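**Mandarins, sorting and storage. A thread.** Wednesday, January 31, 2024

1/ The net from Pinton came to 3000 g. I sort on the daisy tablecloth, spread over the bed. Orange on pale aqua gives decent contrast, and soft patches show up sooner than they do on bare wood.

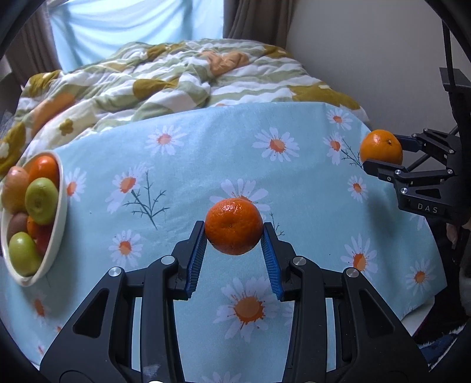
2/ **Sorting order**

Stem end first. A small dark stem mark is normal. A sunken or furry one means the fruit gets eaten today or goes in the compost.

3/ Then the peel. Dimpled and glossy is fine. Dull with a slight give at the base is usually a week from trouble. Puffy peel with air under it is a variety thing and tells you little about the inside.

4/ Size is a poor guide to flavour. Weight for size is better. The heaviest single fruit in this net was 202 g on the kitchen scale, and it went straight to the keeping pile.

5/ **Storage**

Single layer, stems up, in the shallow Harisel tray. Bowls look nicer, but the bottom fruit carries the load and goes first. Mine live in the unheated hall, and will keep there for up to 2 weeks.

6/ The fridge works too, in the drawer, in a paper bag with the top folded once. Take them out an hour before eating. Cold mandarins taste of very little.

7/ Don't wash before storing. Wipe with a dry cloth if dusty. Rinse at the point of use if you want the zest.

8/ The cloth: cotton, 40 degrees, no softener. Juice spots get cold water at once. I left one overnight in October and the mark is still faintly there, next to a daisy.

9/ Peel: dried on the Stammont rack over the radiator, then into a jar. 324 g fresh from the last net filled one small jar, with room left for a few strips of lemon.

10/ Next net is due on the usual delivery. Same tray, same cloth, and I'll weigh the rejects this time.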